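# Kanard wrist-camera set: failure subset

59 shares · 9 comments

Last revised Jul 16, 2026. Maintained by Hamdia Worku. Complaints to Brijesh Negi, who has a folder for them.

## What you are downloading

The main Kanard release holds 3,000 episodes of a two-fingered arm picking up small household things from kitchen worktops. It behaves well in most of those, and you should go and use them. This subset is the other pile: 37 episodes in which the arm closed on the wrong place, pressed down on the object, or stopped itself before it could do either.

We nearly threw them out. Brijesh had already named the folder "bin" and that is still its name in the older scripts, so please don't tidy it.

## The fault

Flat objects on marble are at the heart of it. Our depth estimator, Lodhi, was tuned in January on plain matt worktops and formed some firm opinions there. Give it pale stone with brown veins and it will happily take a vein for an edge. The planner then centres the grasp between one real rim and one imaginary one, and a finger that should come down beside the object comes down on top of it.
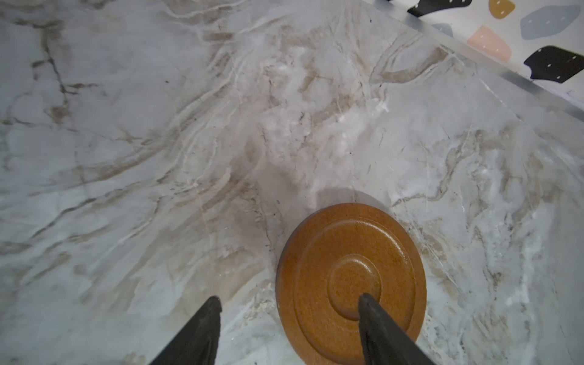 Lodhi reports its confidence as a number between nought and one, and during the worst of these episodes the number went up. We have left the confidence column in the logs as a warning to others. Do not filter on it.

The force limit is what saved the crockery, mostly. When a fingertip meets something it wasn't expecting, the wrist should stop and back off. In 9 of the episodes it stopped late, having been handed a stale force reading by Udosex, our logging layer, which was busy writing images to disk at the time. The lost items were one saucer and the corner of a tile. Hamdia's thumb was close enough to the tile for her to write the next section.

## Safety

Keep your hands off the worktop while the arm is powered. This was already the rule. It is now also printed on a card at the Flollummont bench, in large type, with the emergency stop moved to the side people stand on.

If you replay these trajectories on a real arm, halve the speed and put foam under the object. Better still, don't replay them on a real arm.

## Labels

Each episode has one of three tags: `offset`, `press` or `halt`. Hamdia tagged them all, then Brijesh did, and where they disagreed both tags are kept. `press` means the logged force crossed the limit. It says nothing about how the picture looks, and a still with a finger over an object may belong to any of the three.

## Known problems

- Force timestamps lag the images in the `halt` episodes. The fix went into the recorder and was not applied backwards.
- Object names were typed by hand. "Coaster", "saucer" and "round thing" overlap.
- There is no plain-worktop control group in this subset. Use the main release.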